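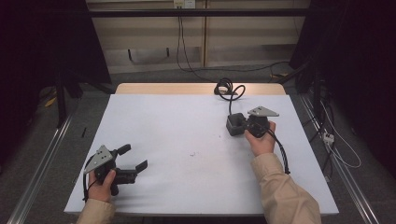

gantry_gus
Week two of comparing hand-held grippers and I have opinions, mostly about cable. We've got a pair of the Truria ones on trial against the Hirvonen set we already own, and the brief from upstairs was "find out which is nicer to use", as though that were one question. The Trurias are lovely in the hand for the first half hour. After that you start noticing the lead, which curls out of the right one and hangs down past your hand before heading back to the table, and every time I turn my wrist over it has a little go at my sleeve. The grey triangular plates on top are for mounting whatever you fancy, and they're stiff enough. But has anyone found a sane way of routing the cables on these? I've tried going over the shoulder and I felt like a vacuum cleaner.

pipsqueak_pid
Over the shoulder is right, you just need a clip at the elbow too. Velcro, loose, with enough slack that you can straighten your arm. I did 659 picks like that in March and only swore at the cable on the bad days.

torque_of_the_town
How many bad days were there?

pipsqueak_pid
It was March. All of them.

Mudassar Memon
I'd push back on the cable being the problem. We ran both sets at Skasdale and the thing that separated them was finger play. Hold the Truria half closed and waggle one fingertip. If yours is like ours it moves, and then your nice width reading is a polite suggestion. The Hirvonen is uglier and heavier and it reads the same thing on Tuesday as it did on Monday.

gantry_gus
Just waggled. There's a bit of movement on the left one, none I can feel on the right. Could be the screws, I suppose. I'm not ready to write it off over one waggle.

torque_of_the_town
Disagree with Mudassar on the weight. "Heavier" is doing a lot of work there. By mid-afternoon my operators on the Hirvonen were setting things down like they were parking a lorry, and you can see it in the trajectories. A bit of slop I can calibrate for. I can't calibrate Keith's forearm.

Mudassar Memon
You can swap Keith out every 9 minutes. That's what we did (different Keith).

Nayeli Marulanda
Two things. The finger play on the Trurias is usually the pivot screws, so nip them up and measure again before anyone falls out over it. And gus, what are you reading them with? We had ours on the Uvmont controller and it dropped samples whenever both grippers were plugged into the same hub. Separate ports and it behaved. I spent 7 evenings blaming the grippers.

gantry_gus
Uvmont, same hub. Oh dear.

Nayeli Marulanda
Check your log for gaps before you compare anything.

gantry_gus
Checked. 3564 dropped samples, all on the left. So the gripper I'd been calling "a bit vague" in my notes was plugged into the wrong hole. Moving it over now, then pivot screws, then I'll rerun the lot with pipsqueak's elbow clip.

pipsqueak_pid
Loose! The clip has to be loose.

Mudassar Memon
Still say the Hirvonen wins. Post the widths when you have them.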